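Call for participants: does anyone like opening small boxes?
Stilau packaging trial, Plalcombe

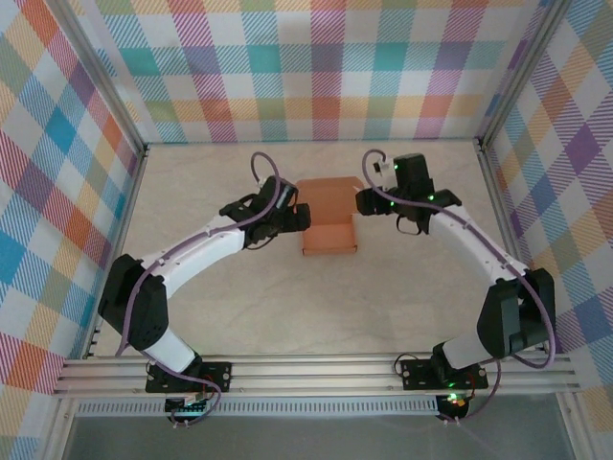
Small orange cardboard box, lid flap up, plaid backdrop.

We are looking for 62 adults to fold, fill, close and reopen small cardboard boxes, then tell us what annoyed them. Stilau has been selling cartons to mail-order shops since 1992 and every catalogue in that time has claimed the lid is "easy". We have our doubts. The people who wrote "easy" had folded hundreds of them.

What you'd do
One session at the Wistent building, 25 minutes at a bench. You get a flat carton, a few items to pack and no instructions. After that you get the printed instructions and do it again, and we find out whether they helped. Our money is on no, but we'd like to be shown wrong.

Who we want
Anyone over 18 who can come to Plalcombe in October. Left-handers are very welcome, as are people with stiff or sore fingers – the last trial had hardly any of either, and we don't think much of its results. If you pack parcels for a living, please sit this one out.

What you get
A $25 grocery voucher, paid even if you give up halfway. Tea and a biscuit. We won't promise that your feedback will change the product. It goes into a report, and the report goes to people who may or may not read it.

Colour and fit
The orange carton is one of 12 colours on offer. Marketing believes colour makes a box feel sturdier. You'll be asked about that too, and "no difference" is a perfectly good answer.

To apply
Write to the Mabuza desk at Wistent with your age, which hand you favour and whether mornings or afternoons suit. Sessions start at 9:30 am. Parking is poor, so take the bus if you can.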